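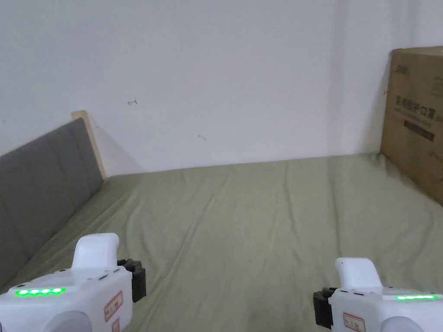 3 min read

Progress report on the Stistness complaints project, period to the end of the year
Prepared by Decha Hemmin for Aslak Holmgren, Nekari Fund
Fri 21 December

Dear Aslak,

I send you the second report on our work with people who want to make a complaint about the conduct of a police officer in Stistness. The first report covered the opening of the desk. This one covers the cases and the money.

In this period the desk received 1,518 calls and letters. Many of them were not complaints about police, but questions about parking fines or lost documents, and we sent these people to the right office. Nearly 700 became a written file. From the files, 14 were accepted by the police oversight office for a full investigation. In two of these the officer is suspended while the investigation continues. I cannot give names or details, as both matters are still open.

The waiting time is our main difficulty. The oversight office has to answer in writing, and often the answer comes after the person has moved or changed the phone number. We now ask for a second contact at the first meeting. It helps a little. 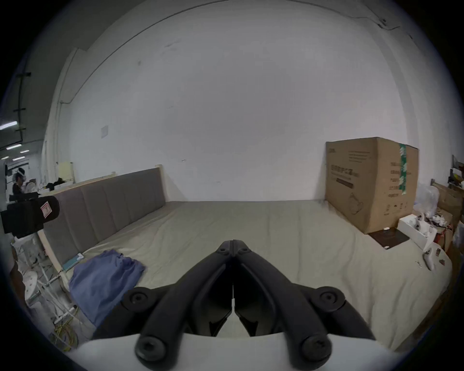

Training and partners

Giruteo has finished the training of our desk staff in how to take a statement. The part about statements from minors was too short, in my opinion, and I have asked them to repeat it in March without extra cost. They have agreed.

Pirzada continues to keep the file system. There was one problem with access, when a former employee still had a working password. The password was closed the same day and no file was opened with it. I informed you of this by phone already, but I want it also in writing.

The spending is inside the budget, except for translation, where we have used the whole amount. I ask your permission to move money from the travel line, where we spent very little. Please let me know your decision before the next payment is made.

With kind regards,
Decha Hemmin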